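Elton发布Arilus 3:规划、感知、仿真放进同一个工程,七月起开放下载

新闻稿 即时发布

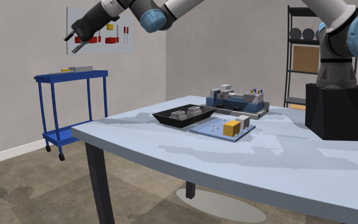
内测群里有人回得很快,说别的先不提,抓取失败以后终于能看到规划器当时在想什么了,以前只有一行“无解”,剩下全靠猜,猜一下午。还说碰撞余量那个滑块请务必留着,正式版别砍。

没砍。滑块在,位置挪到了右侧栏,默认收起,点一下就开。

Elton今天发布Arilus 3,面向桌面级机械臂工位的控制与规划软件。主要更新四块:运动规划器重写,感知管线换了接口,仿真模块Tamiru并入主程序,日志和回放工具从命令行搬到了界面里。下面按块说,赶时间的可以直接跳到“兼容与升级”。

一、规划器

旧规划器的问题用户都清楚。桌面空的时候很顺,东西一多就绕远,偶尔干脆不动。工装、托盘、料板挤在一张台面上,臂又装在台面边上,能走的通道本来就窄,旧版又喜欢把所有障碍物统一外扩一圈,一扩就没路了。

新版改成分对象设余量。托盘边沿可以给小一点,夹具可以给大一点,机械臂自己的底座单独算。余量写在工程文件里,跟着对象走,对象换了位置余量不丢。

规划失败现在会给原因。目标位姿够不着、夹爪指尖和托盘侧壁干涉、腕部翻转超限、路径中段被挡,各有各的提示,挡住路的那个对象会在三维视图里高亮。同时保留失败前搜索到的最远一段轨迹,可以拖动查看。内测阶段这个功能的使用次数最高,比我们原先以为的主打功能高出一截,主打功能是哪个就不说了。

内部回归集一共422个任务,取放、插装、翻转、避障都有。Arilus 3全部跑完才放行,旧版是抽样跑。每个任务的输入、随机种子和判定条件随安装包附带,用户可以在自己机器上重跑。有结果对不上的请把日志发来,文末有说怎么发。

轨迹平滑也动过。旧版平滑是规划完以后再做,有时候平滑完的路径反而蹭到东西,得回头再检查一遍,再平滑一遍。现在平滑和碰撞检查放在同一个循环里。代价是首次求解稍慢,复杂工位上能感觉到。正在优化,下个小版本继续。

二、感知

感知这块接口变动最大,升级前请看完这一节。

旧接口直接返回物体位姿,一个物体一个答案,错了也是一个答案。新接口返回一组候选,每个候选带置信度和一个协方差,规划器拿到以后自己决定是直接抓、换个角度再看一次,还是停下来等人。阈值可配,默认偏保守。

对小零件和薄件的处理单独做了。圆头小销这类东西散在板上,有的挨在一起,有的落单,旧版容易把靠得近的几个并成一个。新版先分割再估位姿,分不开的会明确标成“未分离”,不硬给结果。空心件也是老问题,开口朝上的时候点云中间是空的,旧版的包围盒中心落在空处,夹爪就往空处去。现在抓取点从壁面上生成,夹爪开度按壁厚和开口尺寸算。

反光件没解决。透明件也没有。说明书里写了,这里再写一遍,免得有人装完才发现。

自带检测模型可以换成用户自己的,只要输出符合新格式。Iltard已经按新格式做完适配,他们的标注工具导出的数据可以直接导入,不需要中间转换脚本。Iltard方面表示,适配过程中改动最多的是坐标系命名,建议其他集成方先从这里查起。同意,我们自己也是在坐标系命名上耽误了时间。

三、Tamiru并入主程序

Tamiru以前是单独安装、单独授权、单独更新的仿真程序,版本和主程序经常对不上。从Arilus 3开始它就是主程序里的一个标签页,授权合并,老用户不另收费。

仿真和实机共用一份工程文件。同一套规划参数,同一套夹爪模型,同一份任务脚本,切换只需要在顶栏选目标。切到实机时会弹确认框,关不掉,不要来问怎么关。

随附的示例工位是一张台面加一台带两指夹爪的臂,浅托盘里放着灰色空心件,旁边是带小销和方块的蓝色薄板,后面一台类似虎钳的夹具,靠墙有工具挂板、小推车和货架。背景里的东西也参与碰撞检查,默认打开。做算法调试的用户如果嫌慢可以按组关闭,关掉的组在视图里会变成半透明,提醒一下自己关过什么。

随机化选项扩了一批:物体位姿、光照方向、阴影强度、表面颜色、地面纹理、相机噪声。每一项可以单独设范围,也可以锁定。批量运行时一次最多排200个变体,跑完自动出一张汇总表,哪些变体失败、败在哪一步,点进去直接是回放。

接触仿真要说明一下。夹爪合拢、零件落进托盘、方块叠放,这些够用。带弹性的卡扣、线缆、软包装,不够用。插装类任务可以在仿真里调路径和姿态,最后一段下压的力参数还是建议在实机上定。销售同事希望这段写得委婉一点,来不及改了,就这样。

四、日志与回放

以前要查一次失败,得开终端,敲命令,把三个文件按时间戳对齐。现在在界面里按时间轴拖。关节角、夹爪开度、感知候选、规划器状态、控制指令都在一条轴上。出错的时刻自动打标。

日志体积比旧版大。可以设保留策略,默认只保留失败任务的完整记录,成功的任务只存摘要。需要全量的在设置里改,改之前看一眼磁盘。

回放可以导出成任务。也就是把现场某次失败的状态原样放进仿真里,改参数,重新规划,看能不能过。过了再推回去。这条流程是内测用户提的,提的时候我们己经封版了,后来还是加了进去,所以界面上那个按钮的位置有点怪,在“文件”菜单最下面。下个版本挪。

脚本接口也开放了日志读取。可以自己写统计,自己做看板。接口文档目前只有一半,另一半在写。

五、控制层的小改动

列一下,不展开。

夹爪指令增加“到位后保持”和“到位后释放力矩”两种模式,旧指令默认等同前者。

急停后的恢复流程改为分步确认,先确认关节状态,再确认夹持状态,最后才允许继续任务。夹爪里有没有东西,软件不替人判断。

速度缩放支持按区域设置,例如进入托盘上方自动降速,离开后恢复。区域在三维视图里画框即可,也可以绑定到对象上。

任务脚本支持断点。单步执行时臂每走完一段就停,下一段的轨迹先画出来,确认再走。仿真和实机都能用。

脚本编辑器加了自动补全。补全有时候会补错,按退出键关掉提示就好。

状态树编辑器这一版没有更新,原来什么样还是什么样,计划中的子树折叠推到下一个版本。

六、内测情况

内测持续了几个月,提交上来的有效问题近600条,重复的已经合并。大部分集中在感知接口迁移和坐标系设置。崩溃类问题全部关闭,界面类的还剩一些,多数是文字显示不全,在高分屏上比较明显。

有几条反馈直接改变了设计。原先规划器失败后会自动重试,重试次数用户看不见,内测用户反对,理由是重试成功会掩盖工位布置的问题。现在重试默认关闭,打开以后每次重试都会记录。还有一条是关于单位,旧版界面用毫米,脚本用米,混着来。新版统一可选,工程级设置,脚本里写明单位的以脚本为准。

也有没采纳的。要求取消切换实机时确认框的,不采纳。要求在仿真里跳过碰撞检查以加快演示的,也不采纳,按组关闭己经够灵活了。

七、兼容与升级

旧版工程文件可以直接打开,打开时自动转换,原文件保留一份备份。转换后请重点检查三处:对象余量(旧版的统一外扩值会被拷贝给每个对象,通常偏大),感知接口(旧的单一位姿会被当成唯一候选,能跑,但没有用上新功能),坐标系命名(重名的会自动加后缀,脚本里的引用不会跟着改,需要手动改)。

正在生产中使用的工位不建议直接升级。先在Tamiru里把现有任务跑一遍,结果和旧版对照过再切。Arilus 3和旧版可以装在同一台电脑上,配置目录分开,不会互相覆盖,但不能同时连接同一台控制器。

旧版继续维护,只修严重问题,不再加功能。停止维护的时间另行通知,会提前通知。

自己写过规划插件的用户请注意,插件接口变了,需要重新编译。函数名基本没动,参数顺序有两处对调,编译器不一定报错,请对着迁移说明逐个看。这两处在迁移说明里用粗体标了。

八、授权与获取

Arilus 3七月起开放下载。现有授权用户免费升级,授权文件不用换。新用户可申请试用,试用版功能完整,导出的工程文件正式版可以直接打开。

高校和研究机构沿用原来的教学授权,Tamiru包含在内,批量运行功能也包含在内。以前需要另外申请,现在不用了,已经提交还没批下来的申请自动作废,不必撤回。

安装包比旧版大不少,主要是示例工位和模型文件。网络不方便的用户可以只下主程序,示例以后再补。离线安装包同步提供。

Iltard将作为首批集成合作方提供现场部署和迁移服务,服务范围和报价由Iltard自行公布,Elton不参与定价。已经和Iltard有维护合同的用户直接联系原对接人即可。

九、线上讲解

周四下午三点有一场线上讲解,讲规划器和感知接口迁移,留一半时间答疑。不讲路线图。问题可以提前提交,附工程文件和日志的优先回答。会后放录像,录像不剪,所以会比较长。

错过也没关系,迁移说明里的内容和讲解大至一样,多的是现场演示的部分。

关于Elton

Elton开发机械臂控制、规划与仿真软件,产品包括Arilus和Tamiru。Tamiru自本次发布起不再单独销售,名称保留。

提交日志和问题报告:在软件里点“帮助”,选“打包诊断信息”,生成的压缩包上传到支持页面。请在描述里写清楚是仿真还是实机,用的哪一种夹爪,以及失败前最后一次改过什么参数。截图可以附,请不要只发截图。

媒体联系:Elton媒体事务,联系方式见官网新闻页。需要高清素材和产品界面图的请在邮件标题注明“Arilus 3”,当天下班前回复。

(完)

补充一条:发稿前刚确认,离线安装包的校验文件会比安装包晚几个小时上线,急着校验的用户请稍等,不要用旧版的校验文件去对。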